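Clothes Swap FAQ - Mundavthorpe Community Hall

28 shares | 19 comments

Our spring clothes swap is nearly here and the questions have been pouring in, which makes me so happy! I've put the most common ones together on one page. If yours is missing, leave a comment and I'll get to it in the evening.

How does the swap work?

You bring clothes you no longer wear, you get one token per item at the door, and each token buys you any one item in the room. A winter coat costs the same as a T-shirt. People worry about that rule every time, and then they come home with a coat and stop worrying.

How many things can I bring?

Up to 19 pieces per person. We used to have no limit, and in February one family arrived with a van (lovely family, lovely van, but we were folding until midnight). Kids' clothes have their own limit of 28 because they're small and children grow so fast.

What condition should things be in?

Clean, dry and something you'd hand to a friend. A missing button is fine if you pin a note to it. Bobbly knits are fine too - a fabric comb works wonders, and there's one on the mending table. Please no underwear, no single socks and nothing with a broken zipper unless it's going straight to mending.
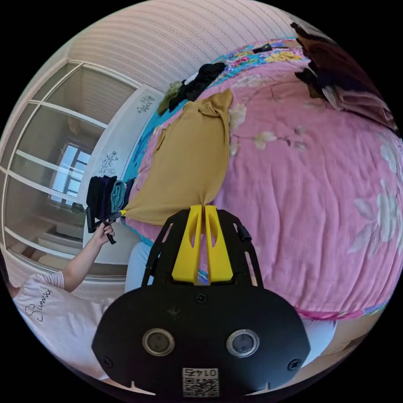 A mustard-yellow top, spread out on the bed.

Do I need to iron everything?

No! A good shake and a decent fold will do. I lay mine out on the bed the night before, smooth the sleeves in, fold in thirds and stack by size. Heavy knits go at the bottom of the bag and anything slippery goes on top. Hangers are welcome if you have spares, but we can't promise you'll get the same ones back.

How do I decide what to let go of?

My favorite subject! I do one kind of clothing at a time. All the tops come out, I go through them, they go back, and only then do I open the pants drawer. Doing the whole closet at once is how you end up sleeping on the couch. 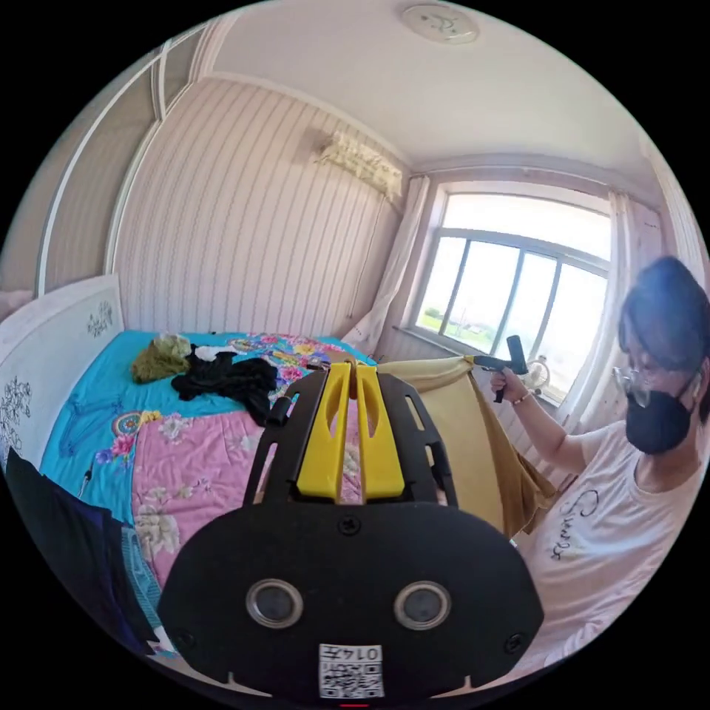

If I can't decide on a piece, I wear it for one full day. By dinner I know. Itchy collar, tugging at the hem, too warm on the bus - it goes in the bag. Merja Laitinen, who started the swap with me, turns her hangers backward at New Year and flips each one after she wears the thing. She gave away 54 pieces that way and says she misses one of them, a green skirt, which I am wearing as I type this.

Can I bring sheets and towels?

Yes, to the linen table by the stage. Bedding should be folded as a set with the size written on masking tape. Single pillowcases are very welcome - they get made into produce bags. Towels that are past their best go to the Konholm animal shelter drop box.

Is there somewhere to try things on?

There are four curtained stalls along the back wall and two long mirrors. Wear leggings and a tank top if you can and you'll fly through the line.

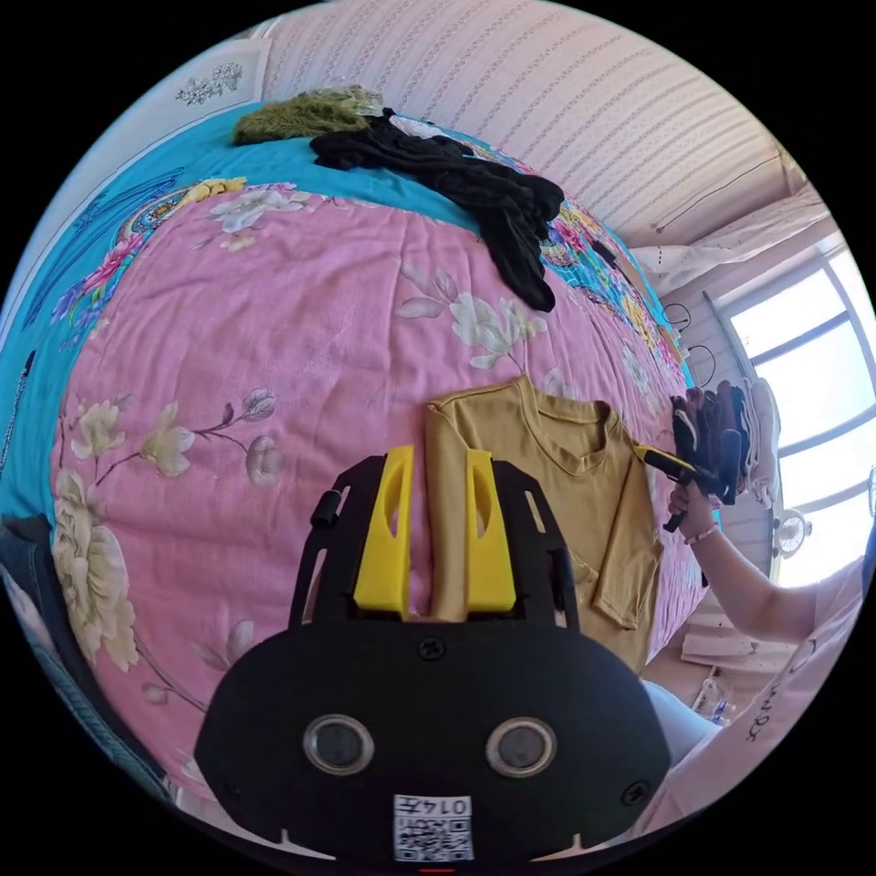
What happens to the clothes left at the end?

Good pieces are boxed up for the next swap, up to 100 items, and the rest goes to the textile bank on Trondedow Road. If you want your own things back, come and find them in the last half hour, before we start boxing.

Can I get something mended on the day?

Lorcan Ó Dálaigh runs the mending table and he's a marvel with hems and buttons. Bring matching thread if the color is unusual. Zippers take longer, so he'll take them home and have them ready for the next swap.

Do tokens carry over?

They do! Keep them somewhere safe - I've found mine in the washing machine twice - and bring them next time. You can also give them to a friend.

Can I come with nothing to swap?

Please do. Ask at the door for three starter tokens. You don't have to explain anything to anyone, and there's tea and cake for everybody.

Page updated 10 April 2023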